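188 shares | 2 comments

Titilayo Bashir has folded shirts for a living and holds firm views on sleeves.

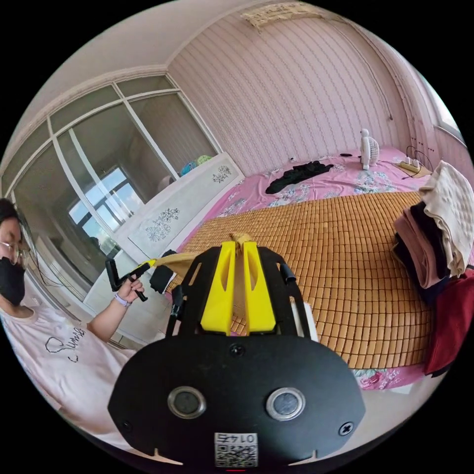 A T-shirt, she says, is the honest test of any household, and most of Drenthorpe would fail. Script across the chest, as on the white one with the black cursive lettering, tempts people to fold for display. Bashir folds for the drawer.

Her method takes three moves and a flat bed.

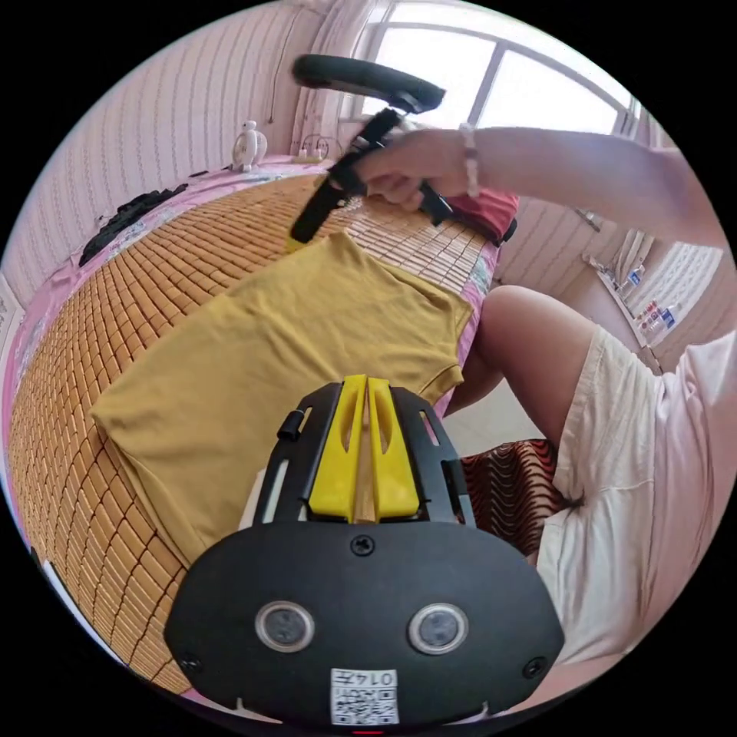 Sleeves go in first, hem comes up last, and ironing is for weddings.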